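Flinia Small Things

A data card and packing list for the toy kitchen tray collection

Version 3, updated in May

What this is

Flinia is a collection of small objects that fit on a tray, photographed on the counter of a toy kitchen. It began as a box of odds and ends and grew, because once you start looking for things that are smaller than your palm and nice to look at, you find them everywhere! There are 69 objects in the current box and 1312 pictures in the release. The card covers what is in the box, how the tray gets set up, how the labels are written and what we already know is wrong with them.

If you only want the pictures, go to the folder called trays. If you want to build a matching box at your end (please do, and tell us how it went), read the section on packing first.

What's in the box

The objects fall into loose families. We gave up on strict ones early, when a plush lemon turned up and was both a fruit and a soft toy.

Soft: knitted and crocheted balls, plush animals, a few felt shapes. These are everyone's favorites and they come back from every session a bit fuzzier.

Shore: shells, smooth stones, one piece of driftwood. The spiral shells are lovely to label because they have a clear pointed end, so direction is easy to agree on.

Odd: small pieces that don't belong anywhere else. Leaf shapes, charms, blocks, lids without jars. This is the largest family and the one we get the most mail over.

Each object has a short everyday name, a color word and a texture word. We keep the color words plain. "Green" gets a second word only when two green things could share a tray, so you will find "mint green" and "lime green" but no "sage" or "pistachio", however much some of us wanted pistachio.

The tray

Every layout happens on a red plastic tray with a raised rim. We tried white and gray before it and both swallowed the pale toys. Red is loud, but mint green and sky blue look wonderful on it, and the rim keeps round things from heading for the sink.

The tray sits at an angle on the counter. Please leave it that way if you copy the setup. A tray lined up square with the counter makes left and right too easy, and the position labels come out suspiciously perfect.

A few views, with knitted balls and the gray bunny in the first and last:

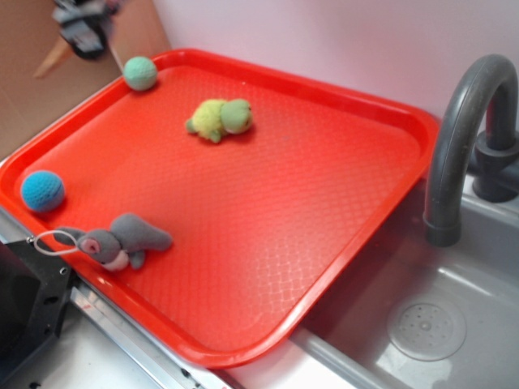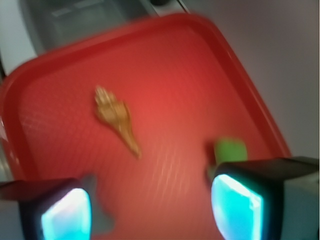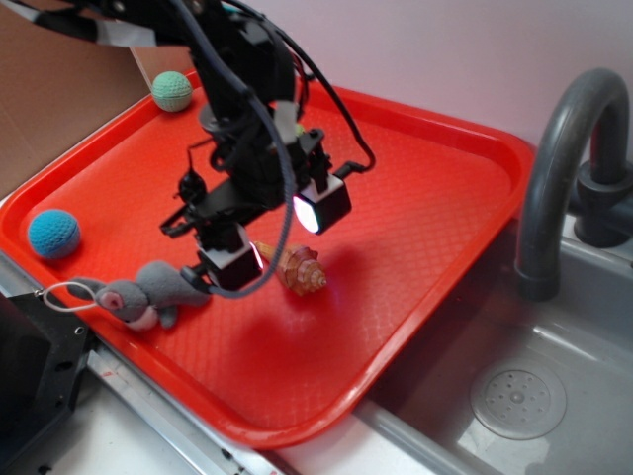

How the labels work

There is one text file per picture. Each line names one object, then gives its place on the tray, then what it is near. Places are always given from the viewer's side: upper left, middle, lower right and so on. Nearness is given only when two objects are within a hand's width of each other, or when one is touching the rim.

Soft animals get an extra field called lying, with the values side, back, front and upright. Shells get a field called points. Balls get neither, lucky things.

Blurred pictures are kept. They are marked soft in the notes column and you can filter them out if you need crisp edges, but we think they're worth having. Being able to say "something small and gold" when the outline has gone is a useful skill for a labeler, and the sessions where we practiced that were the most fun.

Files

trays: all pictures, numbered
labels: one text file per picture, same number
names: the full object list with color and texture words
layouts: 138 layout cards in plain text, for setting up a tray yourself
notes: corrections and grumbles

Packing the box

The box is a Rernix crate, the shallow one with the clip lid. Any shallow crate will do. Shells go in first, each in its own paper cup. Blocks and charms go in a zip bag. Soft things go on top and do the work of padding, and the box closes with no rattling at all if you tuck the balls into the corners.

Loops stay on the toys that have them. We talked about snipping them off and decided against it, so if your labels mention a loop, that's fine and they should.

Wash the knitted balls by hand and let them dry flat. Do not put them in the dryer. We used to have a bigger orange one.

Known problems

In 39 pictures the word "teal" slipped through from an older list. Read it as blue. The Proten set of layout cards uses "back" for the wall side of the tray and the Leinonen set uses "top". They mean the same place and we will settle on one in the next version, probably "top".

Some mint green objects are labeled plain green in early trays where no other green thing was out. That follows the rule as written, though it does trip people up when searching.

The texture word for shells is "ridged" throughout, including on two that are really quite smooth. Sorry!

Adding an object

New objects are very welcome. The thing should fit in a paper cup or squash down until it does, have no sharp edges, and have a name that a seven-year-old would use. Send the name, the color word, the texture word and a line on which family you think it belongs to. If you can't decide, put Odd.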